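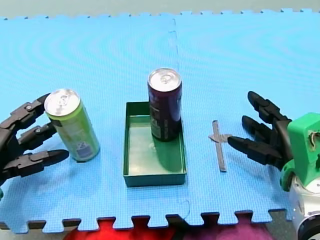
Cans and green tray on interlocking foam mat, blue.

Curka Foam Mats and Sorting Trays: Frequently Asked Questions
Last revised 28 Apr 2018

What is the mat made from?
Closed-cell foam, moulded with a fine grid on the upper face. Each tile has jigsaw teeth on all four sides. Edging strips are sold separately and leave a straight border.

How do I join the tiles?
Lay both tiles face up on a flat table and press the teeth down from above, starting at one corner. Do not slide them in from the side. A faint seam will remain visible after joining.

Will a drinks can stand upright on the mat?
Yes, full or empty. An empty can is light and may lean if its base rests on a seam or a crumb. Move it to the middle of a tile.

Which cans fit the tray?
Standard and slim cans both stand on the tray floor. The walls are low and are there to stop cans sliding out when the tray is carried level. They will not hold up a can that has been knocked.

Can I stack cans in the tray?
No. Use one layer only. For storage in depth, see the Tuvik crate.

Does the tray have to sit on the mat?
No, but it slides less on foam than on a bare worktop. With the Ko tray the long side is normally placed running away from the user, so that the far end is filled first.

My cans leave rings. How do I remove them?
Wipe with a damp cloth and a drop of washing-up liquid, then dry. Sugar left in the grid pattern needs a soft brush. Leave dark fruit drinks no longer than 35 minutes before wiping - the dye can mark lighter tiles for good.

Can the mat go in the dishwasher or washing machine?
Neither. Heat distorts the teeth and the tiles will no longer join. The tray may be washed by hand in warm water.

Two tiles are slightly different shades. Is this a fault?
Shade varies between batches. Tiles from the same pack should match. If they do not, send the batch code printed on the wrapper to the address on your receipt.

New tiles smell. Is this normal?
Yes. Unwrap them and stand them on edge in an aired room. The smell usually clears in roughly 9 days.

Can I cut the tiles?
Yes, with a sharp knife and a metal rule. Make two light passes instead of one heavy one. Cut tiles cannot be returned.

Are Zesent tiles compatible?
Only those sold after August 2017. Earlier Zesent tiles have a wider tooth and will lift at the join.

Can I buy a single replacement tray?
Yes, in green only. Orders are handled by Da-eun Oh in spares. Please quote the tray size and your order number.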